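Student Projects > Engineering > Robotics and Automation

Teaching Block Placement by Remote Control: Final Report of the Trirnura Project
Submitted 10/13/20 to the Department of Applied Engineering, Nolletby College

1. Purpose

The Trirnura project examined how well a two-armed robot can learn to sort and place blocks from demonstrations given by a human operator. All work was carried out in simulation, using the Ghumman teleoperation package. Wrist views were shown to the operator during each demonstration, so that the gripper fingers and the tabletop could be judged together.

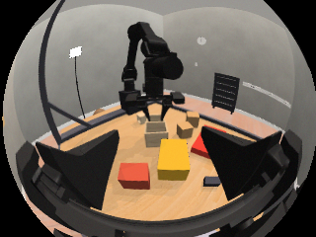 Three operators took part. Each received a short period of practice before any recording was kept. An operator moved the arms with a pair of hand controllers, and the software stored joint positions and gripper commands. In total, 176 demonstrations were accepted for training. Those in which a block left the table were discarded.

2. Difficulties

The wide-angle view proved hard to read at first. Operators tended to close the gripper too early, and straight edges near the rim of the view were of little help in judging distance. The delay between hand and arm was also reduced in April, after which the recorded motions became noticeably smoother.
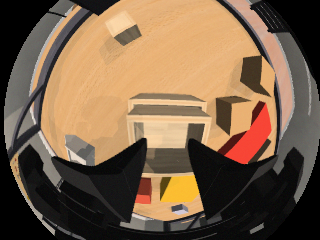
Placement near other objects required slower motion than placement on open table. The team therefore limited the speed of the controllers within a short distance of any surface. Training was run for 800 passes over the accepted data, and 5 settings of the learning rate were compared. Results for each setting are given in Appendix B. The Dorker fund paid for computing time.

Comments (3)

gradstudent_k: Were the discarded runs saved anywhere? Failed grasps would be useful to us.

mlowell: Appendix B does not open for me.

tabletop22: We had the same trouble with early closing. Slower controllers helped.

Contact the department | Copyright Nolletby College | Back to top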